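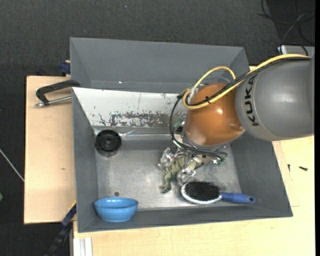 A large gray bin with sloping sides on a light wooden work surface

Pull-along toy

A pull-along toy (also called a pull toy, or in some families simply "the one on the string") is a small wheeled figure or cart that a young child draws behind them by a cord while walking. The figure is very often an animal, with ducks, dogs, snails and elephants among the old favorites, but trains, boats on wheels and plain little wagons are just as much a part of the story. Pull-along toys are usually given to children who have begun to walk with some confidence, and many of them go on being dragged around kitchens and hallways long after the paint has worn off their noses.

The pull-along should not be confused with the push-along toy, which has a stiff handle and goes ahead of the child. A toddler who is still wobbly will generally manage a push toy first, as the handle gives a little something to hold, while a toy on a string asks the child to walk forward and, sooner or later, to turn and look back at what is following.

History

Small animals on wheels are known from the ancient world, and some of them have a hole through the nose or chest where a string could have been tied. Carved wooden horses on wheeled boards were common nursery toys in Europe by the nineteenth century, and tin versions, often with a bell, came along as pressed metal grew cheaper. In the twentieth century molded plastic joined wood and tin on the toy shop shelves, and brightly colored wheels and built-in noises became the usual thing.

Design

Most pull-alongs have four wheels on two axles, fixed under a body that is wide and low enough to stay upright around a corner. Tipping over is the great trouble of the type, and makers have tried all sorts of cures for it — wider axles, heavier bases, rubber bands around the wheels for grip, even bodies shaped so that the toy still rolls along when it has landed on its back.

A good many pull-alongs do something as they go. The simplest trick is the off-center axle, which makes the animal bob or waddle. A cam under the body can lift a pair of wings, nod a head or open and shut a beak, and leather or felt feet nailed to the wheels of a duck will slap the floor in a way that children tend to love and downstairs neighbors tend not to. Jointed animals, such as crocodiles and caterpillars, are cut into sections and joined with pegs or cord so that they wriggle from side to side.

The string is commonly cotton or nylon with a wooden bead, ring or knob at the end for the hand. Its length is a matter of some care, and safety rules in many countries limit the cords on toys meant for the very young, as a long cord can form a loop. Families are generally advised to stay close by while the toy is in use, and to put it away from the crib at nap time.

The Plurkdale ducks

Among collectors, a fond place is kept for the wooden ducks made in Plurkdale by the small firm of Pretorius. The best-loved model had a green head, a plain varnished body and a brass bell tucked between the back wheels, and it was sold in a batch of 400 each October in time for the holidays. Each duck was 20 centimeters long. Later ones have a ring in place of the bead at the end of the string, which is the easiest way of telling them from the early ducks when the stamp on the base has rubbed away. The pattern was afterward taken up by Sirketti, whose ducks are a shade lighter and have rubber-rimmed wheels, and which remained in the catalog for 30 years. A matching duckling, called Fokus for reasons that seem never to have been written down, could be hooked on behind.

Play and learning

A pull-along gives a new walker a reason to keep walking, and perhaps that is most of its charm. Children practice starting, stopping and turning, and they learn that a tug on one end of a string has an effect at the other. Many begin to treat the animal as company, waiting for it at doorways and parking it beside their plate at lunch. Blocks, spoons and smaller animals are often loaded on as passengers.

Care

Wooden pull-alongs are best wiped with a damp cloth and left to dry in the open air, never soaked. Frayed strings should be replaced, loose wheels glued or pegged before the toy is used again, and hair wound around the axles can be teased out with a pair of tweezers.

See also

Push-along toy
Rocking horse
Nesting blocks
Toy wagon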